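Budget for a second two-arm cell: what do we forget to count?

Posted in Small Automation > Buying and planning
Ye-rin Won

Hello all. I am responsible for the equipment plan of a small teaching workshop, and until March I must give one number for a second cell with two small arms. The budget is 3,000 for everything except the computer. I have an offer from Clornska for the arms as a pair, but it does not list grippers, cables, or the box around them. My manager thinks the box is a luxury and wants to put the arms on a normal table. The task would be the same as in our present cell, handing small light parts from one arm to the other.
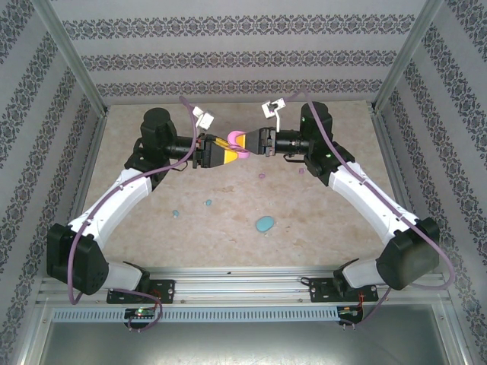
Our present cell, pink ring between the two grippers.

My questions are these. Should I buy the enclosure ready, or buy aluminum profile and build it? How much should I keep for spare parts? And is it wise to order the same arms again, or should I try a different maker for the second cell?

Botond Hegyi

I planned three such cells for my department, so I can tell you where my money went.

Build the enclosure yourself. I paid 509 for profile, brackets, screws and wall panels for one cell, and it took two of us one long afternoon. A ready one from Famport was more than double when I asked. Please do not go to the normal table. With both arms bolted to one rail, the distance between the bases stays the same, and you do not have to teach the handover positions again each time a person leans on the furniture.
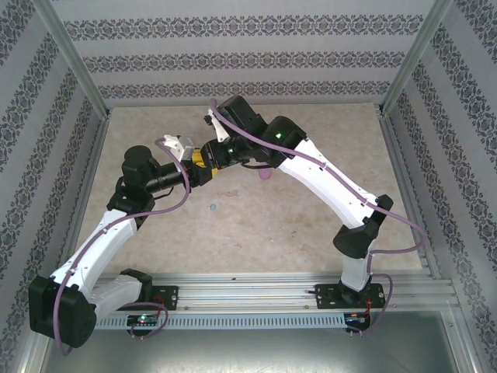 For spares I would put aside 40 for cables in each arm, and one complete servo of every type in the arm. The servo is the expensive line, but waiting six weeks for one is worse. Look also at how your cables travel. A cable which makes a wide loop outside the elbow needs free space at the side, so add this space to the width before you order the profile. I forgot it in my first cell and had to buy two longer pieces.

Order the same arms again. Then the spare servo serves both cells, and your people learn only one set of tools. Ask Clornska in writing if the mounting plates and the control boards are included. In my case the boards were a separate line in the invoice.

Ignacio Zapata

just get the cheapest arms, they all break the same. we spent 50 on wallpaper and paint for the inside and it was the best part of the project lol

Tae-yang Joo

I agree with Botond about the same arms, but I would be careful with the spare servos. Check the revision on the label first. We bought ours one year before the second cell, and the new arms came with a different connector. Order the spares together with the arms, and ask for shipping in one box, it was cheaper for us.

Also ask your manager who pays for the power supplies. In our place this took longer than the purchase.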